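Levente Kiss talks fast, and he talks even faster once you ask him about towels. I'd called him to hear how Dronditz gathers its examples (the short recordings a learning system studies before it tries folding or packing for itself), and I barely got my second question in!

"Everyone pictures a lab," he told me. "We go to bedrooms. Real sheets, real clutter, daylight from the window."

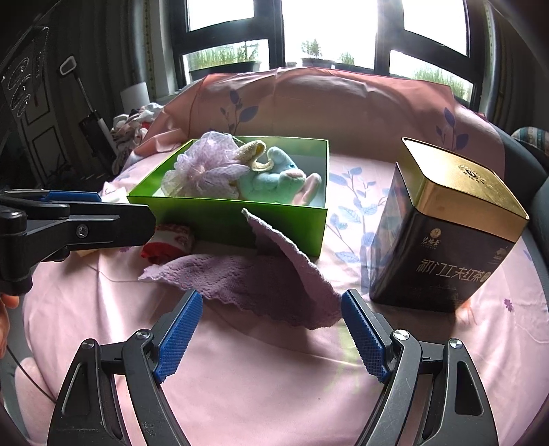 Last changed: September

The tools are hand-held grippers, one per hand, so a person does the chore and the fingers record how. Levente's target for one home is 500 examples, and a good morning gets him 39. "Then I need coffee," he said.

I asked what makes a bad one. "Hurrying. You grab, you drop, you grab again – and now the system thinks dropping is part of the job." His colleague Julián Rivas throws out 18 clips in a bad session and doesn't feel sorry about any of them.

Soft things are his favorite, and also the biggest headache. "A tin is a tin. A towel is a new shape every time you touch it, so I want it rolled, draped, crumpled, everything."

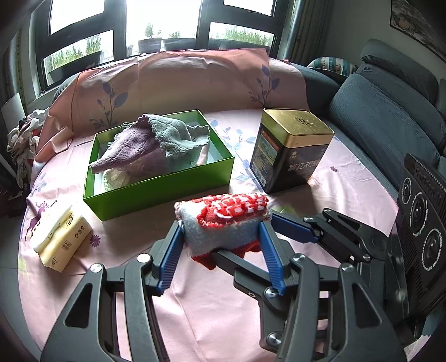 Rolled towel between the gripper's fingers, green box behind.

Next up are two more homes, and Levente is already asking friends about their laundry.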